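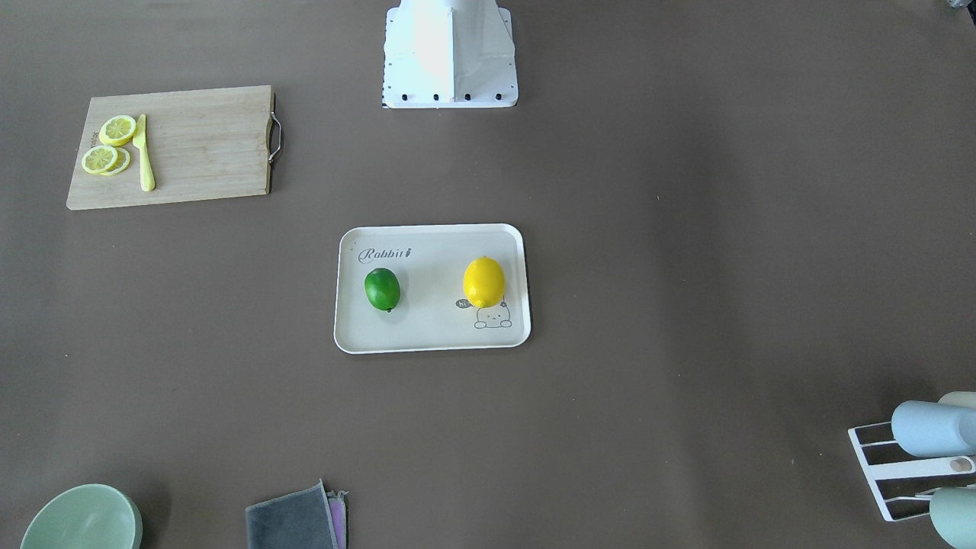
Can a machine clear up the kitchen yet?

Posted Sunday, March 25, 2018

Every September I get the same letter from readers: should I wait and buy a robot for the kitchen? My answer is still no, but the reasons have changed a little. Arms can now pick up a lemon and put it on a tray without much fuss. A whole fruit is firm, it keeps its shape, and it doesn't matter much which way up it lands.

Slices are another matter. They stick to the board and to each other, and they bend when pinched. If you are cutting citrus for drinks, do it by hand and wipe the board right away. Lemon juice left on bamboo raises the grain. A plastic knife is fine for lemons and limes and won't dull on anything, though it crushes soft fruit.
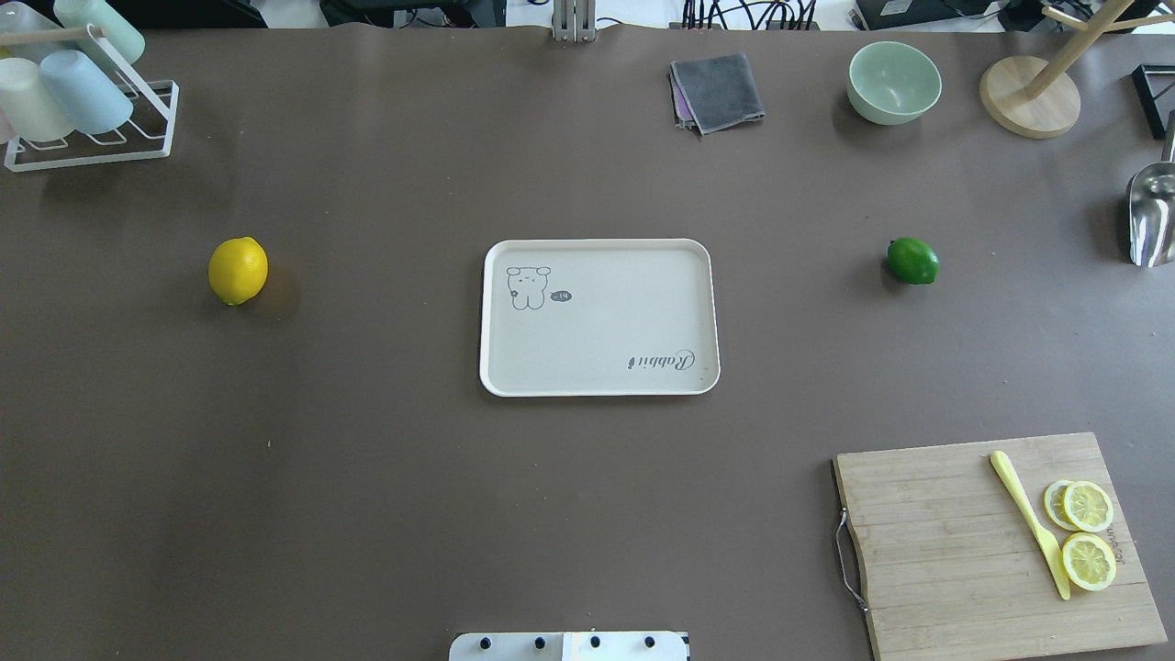
Cups come next. Putting one upside down on a rack takes a person no thought at all. For an arm it means a grip, a turn and a careful letting go, and a light plastic cup slides away if it's nudged. Thaddeus Lindgren, who fixes packing machines in Udthorpe, timed an arm at his shop on this job. It took 320 seconds for six cups. He can do it in the time it takes to say so.

Whoever does the work, leave space between cups on the rack. They dry faster and don't pick up a smell.

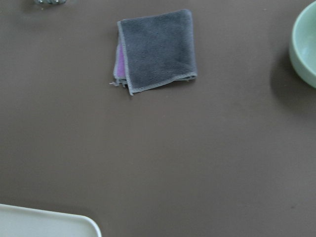

Cloth is the hardest. It has no fixed shape, so the machine has to work out where the corners are each time it looks. Tamara Stetsiuk in Livport tells me she has watched nearly 200 tries at folding one rag, and most ended in a lump.

Some notes on microfiber while we wait:

Wash it apart from cotton, or it comes out full of lint.

No fabric softener. It clogs the fibers.

Trim loose threads at the corners with scissors. Don't pull them.

Keep one color for the counter and another for the sink – mixing them up just moves the grease around.

For now I'd spend the money on a good rack and a stack of cloths.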